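The green pot and what I have been cooking in it

16/03/2024

I said last time that I would write about the soup, and then I got distracted by the marrow glut and the broken gate and everything else, so this is that post, very overdue. If you came for the gate, it is mended. Dinesh Pillai from two doors down held it up while I swore at the hinges, and it now closes without a kick.

Right, the pot! I moved into the flat on Brirnon Road with a single hob ring that worked and an oven that had its own ideas. For the first few weeks I lived on toast and things in bowls. Then my cousin Pendo Ndung'u was clearing her kitchen before the move to Gekent and asked whether I wanted her electric cooking pot. I said yes before she had finished the sentence. I had used it at her place years ago, when she and Nafula were sharing, and I remembered sitting round it on the floor one October with a heap of greens and a packet of noodles, all of us dipping and fishing and losing bits of mushroom. It is one of my favourite meals I have ever had and I doubt the shopping cost us much at all.

So it came home with me on the bus, on my lap, wrapped in a bath towel. I got some looks.

I am a bit in love with the colour, I will admit that straight away. Sage green, matte, with stubby handles to match and a thin silvery rim round the top. Everything else I own for cooking is either black or scratched, so it has cheered up the whole worktop. It lives out all the time now. I did try putting it away in the cupboard under the sink for a week and I used it half as often, so out it came again.
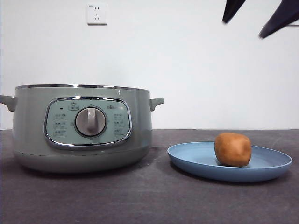 Filed under: One-pot suppers

The front has one big knob in the middle of a shiny oval, and small labels in Chinese down both sides of it. I don't read Chinese, so Pendo taught me the way she had been taught, which was by going round the dial and telling me what each one was good for. I wrote it all on the back of an envelope and stuck it inside the cupboard door. I have since spilled stock on the envelope, but by now my hand mostly knows where to go.

What I make in it most is the bean and greens soup. It is hardly a recipe. I fry an onion and plenty of garlic in the bottom, then a spoon of tomato paste, and let that go dark and sticky. In go 2 tins of white beans with their liquid, a stock cube, enough water to cover everything well, and whatever hard vegetable is lying about – carrot, squash, the end of a swede. Let it bubble for 30 minutes. Then a big fistful of shredded kale or spinach at the end, lots of black pepper and a squeeze of lemon. If there is a rind of cheese in the fridge it goes in with the beans, and you fish it out later (or you forget, and someone gets a surprise).

I make it with a lot less water when I want it on toast, and that may be even better. Peninah Lukumay, who I used to work with, does hers with coconut milk and a whole green chilli floating about in it. I tried that last month and ate three bowls standing up.

The other thing it does beautifully is rice with things in. I am fussy about rice and I was suspicious, but if you rinse it properly and leave it alone it comes out lovely, with a bit of crust underneath that I fight people for. My current version has peas, a lot of ginger, spring onion, and 80 grams of frozen prawns per person, put in near the end so they don't go to rubber. Soy sauce over the top. A fried egg if I can be bothered with a second pan, and usually I can't.

And then hot pot, of course! Nassoro Rugemalira came over with his sister and a bag of vegetables from the Bakilana shop, and we dragged the little table over to the socket and did it properly. Thin slices of potato (go thinner than you think), cabbage, tofu, fish balls, glass noodles, two kinds of mushroom. I made a dipping sauce out of peanut butter, vinegar, soy and chilli oil that looked dreadful and disappeared completely. Nassoro's view is that the broth at the end is the real dinner, and he drank his out of a mug. We were still at the table past midnight, just talking and poking about for the last noodles.

It hasn't all been a triumph. Porridge was a mistake, as I wandered off to look for my phone and came back to something you could have grouted a bathroom with. It took a long soak and a wooden spoon to shift. I also tried a lentil thing from an old Naletti leaflet I found in a drawer, and it tasted of nothing whatsoever, though I blame the leaflet.

Cleaning is easy enough if I do it the same evening. Warm soapy water and a soft sponge inside, a damp cloth for the outside, unplugged of course, and I dry round the knob with the corner of a tea towel.

Next on my list is dumplings. Nafula says she will come and show me how to pleat them if I supply the filling, and I have been promised that my first batch will be ugly. I'd also like to try a plum pudding in it, steamed in a basin, if I can find a basin that fits. If any of you have done a pudding this way, please tell me how long you gave it and whether you put a saucer underneath. I have a bag of prunes waiting.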